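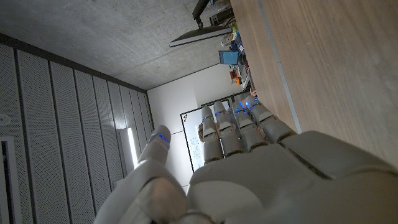
适用房间：709 室（会议兼讨论用）
使用单位：Sideo
检查单位：Koltach 设施检查组
检查类别：季度检查，地面以上可触及部位及目视可达部位
检查时段：上午 9:30 开始，自然光与人工照明均有
上次检查：1 月

结论栏用语：合格 / 观察 / 整改 / 未查。“观察”指现状可继续使用，下次检查须复看同一位置。“未查”不等于合格，须写明未查的条件。

## 1. 顶面

| 编号 | 检查项 | 结论 | 备注 |
|---|---|---|---|
| 1.1 | 混凝土顶面有无剥落、露筋 | 合格 | 目视，手电侧光复看 |
| 1.2 | 裂缝 | 观察 | 见下 |
| 1.3 | 渗水痕、返碱 | 合格 | |
| 1.4 | 模板印与色差 | 合格 | 属原状，不作缺陷登记 |
| 1.5 | 吊挂点松动 | 合格 | 逐点手摇 |
| 1.6 | 后加锚栓有无登记 | 整改 | 登记表缺一处 |

1.2 评注：靠走廊一侧有细裂缝，走向与梁平行，未见错台，未见湿痕。已在裂缝两端用铅笔标线。下次检查如越过标线，转结构专业处理，装修单位不得自行批嵌覆盖。

1.4 评注：顶面为灰色清水做法，浅的模板痕迹和深浅不一的色块为浇筑时形成。1 月的记录曾将其中一处色块写为“疑似水渍”，本次用接触式湿度计测读，与相邻部位无差异，该条撤销。以后凡写“水渍”，须附湿度读数，仅凭颜色不予登记。

1.6 评注：锚栓本身牢固，问题在于图纸和登记表均查不到。请 Sideo 补交安装申请。补交之前该点不得增加荷载。

## 2. 穿孔吸声板墙面

| 编号 | 检查项 | 结论 | 备注 |
|---|---|---|---|
| 2.1 | 板面平整度 | 合格 | 靠尺 |
| 2.2 | 竖向板缝高差 | 整改 | 超限一处 |
| 2.3 | 板缝宽度均匀性 | 合格 | |
| 2.4 | 穿孔堵塞 | 观察 | 下部较明显 |
| 2.5 | 板边磕碰、露芯 | 合格 | |
| 2.6 | 板后空鼓、异响 | 合格 | 橡胶锤轻敲 |
| 2.7 | 燃烧性能资料 | 未查 | 资料未到场 |
| 2.8 | 墙面粘贴物 | 合格 | |

2.2 评注：相邻板高差限值 2 mm。超限处位于门后，肩部高度，板边向外翘起，手按可回弹，判断为背面卡件脱扣。处理方法为拆下该块重新扣接，不采用面钉。浅灰板面上的钉帽即使补漆也会留下色差，且钉孔会破坏板边。

2.3 评注：板缝为深色竖缝，属设计留缝，不得打胶填平。保洁人员询问能否用密封胶“收一下口”，答复为不可以。板材须有伸缩余量，且后期检修须逐块可拆。

2.4 评注：孔径小，积灰后湿擦会把灰推入孔内。清洁方式限于软毛刷头吸尘，自上而下。禁止使用：
- 含蜡清洁剂
- 高压气枪（会把灰吹到板后吸声层）
- 湿度过大的拖布、海绵

油渍用微湿布单点按压，不来回擦。仍不能去除的，登记位置后更换。

2.7 评注：验收时的检测报告由 Idahosa 保存，本次检查前已提出调阅，现场未收到。本项须在报告到达后单独关闭，不随本表一并签认。报告上的板材型号须与板背标签一致，核对时借 2.2 拆板的机会同时进行，避免二次拆卸。

## 3. 墙面嵌入件与末端

| 编号 | 检查项 | 结论 | 备注 |
|---|---|---|---|
| 3.1 | 圆形白色末端固定 | 合格 | 无晃动 |
| 3.2 | 圆形白色末端功能与类别 | 未查 | 见评注 |
| 3.3 | 白边嵌入口边框 | 合格 | 四边贴合 |
| 3.4 | 嵌入口内积尘 | 整改 | |
| 3.5 | 嵌入口前方遮挡 | 合格 | |
| 3.6 | 开孔切边 | 合格 | 无毛刺、无掉粉 |

3.2 评注：现有平面图上该位置只画圆圈，无图例文字。本组不凭外观定类别。在消防或弱电专业确认之前，按较严的一类对待：不得喷涂、不得覆盖、不得悬挂物品，周边不得堆高。确认结果写入图纸，图例补齐后本项方可改为合格。

3.4 评注：口内灰尘成絮，用白布擦拭可见灰色。清理时先断开相关设备，取下面框后吸尘，不得直接向内喷洒清洁液。面框装回时注意白边不要压住板缝，否则该处吸声板以后无法单独取下。

3.5 评注：前次检查时移动衣架停放在此处，本次已移走。地面建议贴定位标记，由使用单位自行决定样式。

## 4. 照明

| 编号 | 检查项 | 结论 | 备注 |
|---|---|---|---|
| 4.1 | 竖向条形灯点亮 | 合格 | 全长均匀 |
| 4.2 | 频闪 | 合格 | 仪器测读 |
| 4.3 | 色温一致性 | 合格 | 标称 4000 K |
| 4.4 | 灯体温升 | 合格 | 连续点亮后测 |
| 4.5 | 灯罩端盖 | 观察 | 下端盖稍松 |
| 4.6 | 白板面反光眩光 | 观察 | 与座位有关 |
| 4.7 | 应急照明切换 | 未查 | 须断电，另约时间 |

4.3 评注：备件须为同一色温。Pluria 供货清单上有两种色温的灯条，外包装相近，领用时须看灯条本体标签，不以纸箱标签为准。

4.5 评注：端盖以手指可转动，未脱落。不建议用胶固定，更换卡圈即可。卡圈列入下次备件。

4.6 评注：坐在桌子靠门一端时，灯的反光落在白板书写区内，字迹有一段不易辨认。调暗后改善，关闭该灯后消失。属使用问题，不作照明缺陷登记。如使用单位要求处理，优先平移白板，其次加装调光，最后才考虑更换灯罩。

## 5. 桌面

| 编号 | 检查项 | 结论 | 备注 |
|---|---|---|---|
| 5.1 | 桌面开裂、起鼓 | 合格 | |
| 5.2 | 表面涂层磨损 | 观察 | 手腕接触区发亮 |
| 5.3 | 嵌入金属条与木面高差 | 合格 | 指甲横刮无挂阻 |
| 5.4 | 金属条端部 | 整改 | 一端有锐角 |
| 5.5 | 桌边倒角、毛刺 | 合格 | 戴薄棉手套抹查 |
| 5.6 | 整体稳定性 | 合格 | 四角下压、侧推 |
| 5.7 | 紧固件 | 合格 | 补拧后复查 |
| 5.8 | 桌下线缆 | 整改 | 垂线触及脚部 |

5.2 评注：浅棕色木面，木纹清楚，磨损区与未磨损区颜色差别小，须侧光才能分辨。目前未磨透。禁止使用酒精湿巾作日常擦拭。书写白板用的清洁液滴到木面上应立即用干布吸去，该类液体会使涂层发白。

5.3 评注：灰色金属条与木材的胀缩不同，冬夏读数会有变化。请每次在同一点测，测点编号写在桌下背面，不写在桌面。两侧缝隙内有少量碎屑，用木签剔除，不用刀片。刀片会划伤木边，划伤后水分由此进入。

5.4 评注：端部锐角可勾住抹布纤维，对手部有划伤可能。处理为细锉倒角后用细砂纸收光，作业前将周边木面用胶带保护。完成前用软质护角临时覆盖，护角不得使用强力双面胶，拆除时会带起涂层。

5.8 评注：线缆从桌下固定槽中脱出，坐下时脚可勾到。连接的设备若被拉动，先受力的是插头。须重新入槽并在转弯处加扎带，扎带尾端剪平，剪口朝内。固定槽本身无损坏，不需更换。

## 6. 白板

| 编号 | 检查项 | 结论 | 备注 |
|---|---|---|---|
| 6.1 | 固定或支承 | 合格 | 单手横推无位移 |
| 6.2 | 板面残留 | 观察 | 旧字迹有影 |
| 6.3 | 边角 | 合格 | |
| 6.4 | 笔槽 | 合格 | 无尖锐物 |

6.2 评注：残影用专用清洁液可去除大部分，余下为书写后长期未擦所致。不得用钢丝球或去污粉。板面一旦磨毛，残影会更快出现。

## 7. 通行与疏散

| 编号 | 检查项 | 结论 | 备注 |
|---|---|---|---|
| 7.1 | 桌边至墙面净距 | 合格 | 最窄处 75 cm |
| 7.2 | 门扇开启范围 | 合格 | |
| 7.3 | 门锁自内可开 | 合格 | 无需钥匙 |
| 7.4 | 疏散图张贴 | 整改 | 房间编号为旧号 |
| 7.5 | 地面高差、绊脚物 | 合格 | 线缆问题归 5.8 |

7.1 评注：净距在椅子推入状态下测得。椅子拉出后通道变窄，使用中属正常，但散会后椅子须推回。本项的合格以此为前提。今后如更换更大的桌子，须重新测量，不得沿用本次结论。

7.4 评注：疏散图上仍为改号前的编号，与门牌 709 不符。路线本身无误。请物业换图，旧图收回，不在旧图上贴纸改写。

## 8. 整改项与关闭条件

| 对应条目 | 责任方 | 关闭条件 |
|---|---|---|
| 1.6 锚栓登记 | Sideo | 申请及荷载说明齐全 |
| 2.2 板缝高差 | Koltach | 复测不超过 2 mm |
| 3.4 嵌入口积尘 | 物业保洁 | 白布擦拭无絮状灰 |
| 5.4 金属条锐角 | Koltach | 棉手套抹过不勾丝 |
| 5.8 桌下线缆 | Sideo | 坐姿下脚部不可触及 |
| 7.4 疏散图 | 物业 | 新图上墙，旧图收回 |

优先处理 5.4 与 5.8，两项均与人员直接接触有关。2.2 与 2.7 的板背标签核对合并进行。3.2 和 4.7 由专业单位另行出具记录，附在本表之后，编号沿用原条目号。

复查时只看整改项和观察项，合格项不重复检查，但复查人在现场发现新情况的，应在下方空行手写补充并注明时刻。

补充：

1. 10:50，拧紧 5.7 所列紧固件时，发现靠白板一侧有一颗垫圈缺失，已用同规格补上。
2. 11:05，关灯后复看 2.1，侧光下板面无新增波浪。
3. 拆板作业期间请停用该侧座位，拆下的板竖放，穿孔面朝外，底部垫软料，不得平叠。

检查人签字：＿＿＿＿＿＿　使用单位签字：＿＿＿＿＿＿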